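Drukunetti: Transkriptionen kirchlicher Wappen und Gemeindesiegel

Kurzbeschreibung

Drukunetti enthält Transkriptionen von Beschreibungstexten zu Siegeln, Wappen und Altartüchern christlicher Gemeinden. Jeder Eintrag verknüpft ein Motiv (Kelch, Lamm, Weinstock, Schlüssel) mit der Deutung, die die jeweilige Gemeinde selbst angibt. Abweichende Deutungen desselben Motivs bleiben nebeneinander stehen.

Herkunft

Die Texte stammen aus 42 Gemeindeheften der Sammlung Panasiuk. Erfassung: Hanna Zinchenko, Marichka Bondarchuk. Normalisierung der Motivnamen: Assunta Rinaldi. Stand: Dezember.

Felder

motiv: normalisierte Bezeichnung, Kleinschreibung, Singular
deutung: Wortlaut der Vorlage, Orthographie unverändert
farbe: liturgische Farbe, falls genannt, sonst leer
bibelstelle: Loccumer Abkürzungen, mehrere Stellen durch Semikolon getrennt
beleg: Heft und Seite

Kodierung UTF-8, Trennzeichen Tabulator, eine Kopfzeile. Leere Felder bedeuten »nicht angegeben«. Die Angabe »keine« im Feld farbe steht so in der Vorlage.

Bekannte Mängel

In zwei Heften fehlt die Paginierung; beleg enthält dort nur die Heftnummer. »Violett« und »Purpur« werden nicht zusammengeführt. Lateinische Umschriften sind nur aufgelöst, wenn die Vorlage die Auflösung mitliefert. Das Motiv »rad« umfasst derzeit sowohl das Katharinenrad als auch Radkreuze und muss in der nächsten Fassung getrennt werden.

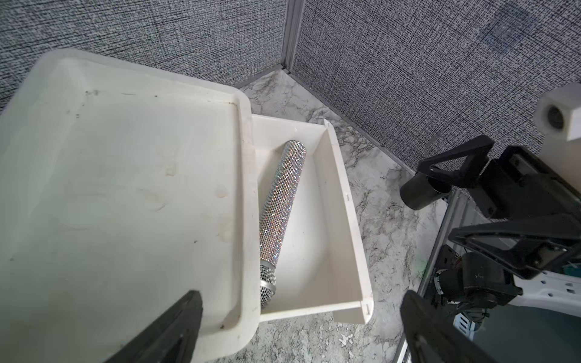
Nutzung und Zitierweise

Die Transkriptionen dürfen mit Nennung der Quelle weiterverwendet werden. Für Abbildungen der Siegel gilt das nicht; sie sind nicht Teil des Datensatzes. Zitiervorschlag: Drukunetti, Sammlung Panasiuk, Motiv und Beleg.

Korrekturen bitte mit Heft und Seite an Roksolana Sydorenko.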